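**Workshop Storage: Deep Metal Bins**

Deep bins should be emptied and wiped down every 60 days. Remove all parts before cleaning, and sweep the floor of the bin from the corners toward the center. Grit left in the corners scratches painted parts.

Place small blocks flat on the bin floor. Do not stack them against the walls, where they tend to wedge.
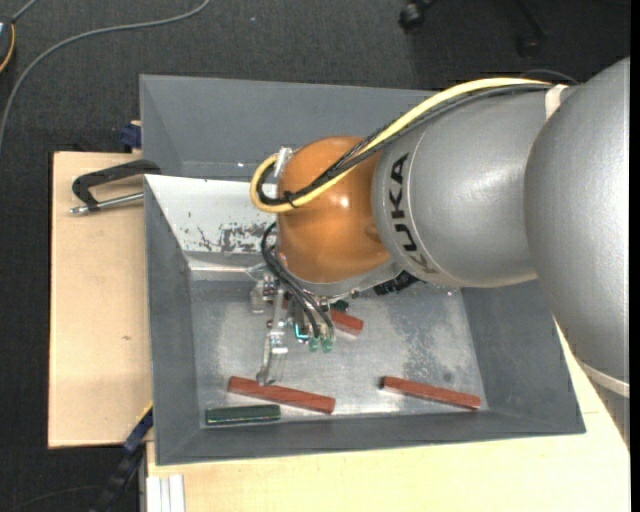 *Gray metal bin with a red block on the floor.*

Bins at the Plimwood workshop are limited to 29 pounds when they are to be carried by one person. Heavier loads require 2 people or a cart. Labels belong on the short side, facing the aisle.

Dry the bin fully before refilling it. A bin with a bent rim should be set aside and reported to Ewurabena Bonsu at the Plimwood stores desk.

Revised Thursday, March 30, 2023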